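Home | Blog | About | Archive | Contact

Moving the shared drive, part two

18 October 2018

So we did it! After all my moaning in the spring about the shared drive, the whole lot now lives in Vondier, and I have spent the past fortnight telling anyone who stands still long enough how much I like it.

For those who missed part one: we had 22 top-level folders, several called "New", and one called "New (use this)" which hadn't been touched in years. Contracts sat in people's email. If you wanted the signed copy of anything you asked Olga Quintana and hoped she wasn't on leave.

The thing I love most is check-out. You open a document to edit it, everyone else sees it's locked and by whom, and when you save it back you get a new version with a little box for a comment. It sounds dull, I know, but I rolled back a supplier agreement to the version before last in two clicks and made Pankaj Pal come over and watch me do it again.

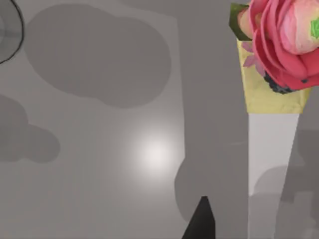

Tagging took longer to get right. Gerardo wanted a field for everything (he'd drawn up a list on the back of a delivery note), and I wanted hardly any, so we met in the middle with 7. Only two are compulsory, document type and owner. People do fill those in, and the search is so much better for it that I've stopped browsing folders at all. I type "Ferraro renewal" and there it is, scanned pages included, as the text recognition runs when a file is uploaded.

We also tried Tukine before settling. Lovely screens, very quick, but the permissions were set per file and I couldn't face that. In Vondier you set them on the folder and everything inside picks them up, with exceptions if you need them. We have almost none.

Now the grumbles. The bulk import stopped on any file name with a trailing space, and we had 539 of those. Samuele Costa wrote a script that trimmed them all over his lunch, bless him, and I owe him a very large cake. The mobile app logs you out too often as well, and the calendar reminders for review dates go only to the owner, so if the owner has left, they go nowhere. I've reported both and had a proper reply from a real person.

Next up is the approval workflow, which Renzo wants running by November for purchase orders. I've built a test one with a single approver and it works a treat. Two approvers is being fiddly, so I'll write that up once I've cracked it!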